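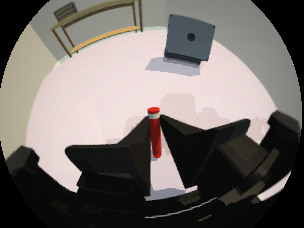
指导老师在中期检查时问，夹爪的开合宽度为什么不做成连续可调，只留了两档，这样换一种物体就要重新标定。我们当时没有答好，回去以后把控制部分重写了一遍，这份报告的前半部分就从这里说起。

课程项目报告：仿真环境下的单物体抓取与放置
项目名称：Sezer
提交日期：2022年7月7日

一、控制部分的修改

原来的程序只有“开”和“合”两个状态，合到底以后靠仿真器的接触力把物体夹住。物体细的时候问题不大，换成方盒就会被挤得转一个角度。修改后，夹爪宽度作为一个连续量输出，和末端位移、姿态一起每步更新。接触力超过设定值后宽度不再减小，手臂才开始上抬。

上抬速度也改慢了。旧版本抬得太快，圆柱体离开桌面时下端会摆，放下去就容易倒。

二、场景与任务

场景用的是 Estdale 房间模型，里面有一张浅色圆桌，房间的墙和椅子保留原样，没有为了方便识别而删掉。抓取对象是一个竖直的红色细圆柱，顶部下面有一圈白色窄带。任务要求机器人夹住圆柱，抬离桌面，移到目标点，再竖直放下。

视觉输入来自腕部的广角相机，画面是圆形的，四角为黑色，直线有明显弯曲。我们试过先做畸变校正再送入网络，校正后边缘部分拉伸得厉害，夹爪的轮廓变得模糊，最后还是直接用原图训练。

三、数据与训练

示范数据由组员用手柄遥操作录制，共292条，删去中途掉落和超时的，剩下的全部用于训练。每条示范最长200步。网络训练了2,000轮，批大小为16。训练在 Garton 机房的工作站上完成，晚上机房关门后程序继续跑，第二天上午取结果。

录制时有一个疏忽：前期的示范里，圆柱的初始位置大多靠近桌子中间，靠边的位置很少。后来补录了一批，但比例仍然偏低。

四、结果

圆柱在桌子中部时，抓取比较稳定，失败多数出在放置阶段，夹爪松开得早，圆柱落下后倾倒。圆柱靠近桌边时，手臂接近的方向经常偏，一侧手指先碰到圆柱，把它推开。把接近速度降低以后，这种情况减少了，但单次任务的时间变长。

阴影对结果也有影响。关闭场景里的柔和阴影，用同一个模型测试，末端下降时停得偏高。我们推测网络用到了阴影来判断高度，这一点还没有做单独的对照实验。

五、存在的问题

1. 接触力的设定值是手工试出来的，换物体后仍需要调整，老师提的问题只解决了一部分。
2. 只测试了一种颜色的圆柱，不清楚换成与桌面接近的颜色后能否识别。
3. 没有在真实机械臂上运行过。

六、后续安排

项目组报名了 Grellthorpe 学生机器人赛的仿真组，赛题要求在同一张桌面上依次抓取不同形状的物体。7月下旬先补录桌边位置的示范，再加入方盒和矮圆柱两种物体。放置阶段准备增加一个判断，末端高度稳定后才允许松开夹爪。代码和示范数据已上传到课程服务器，配置文件中的路径需要改成自己的目录后才能运行。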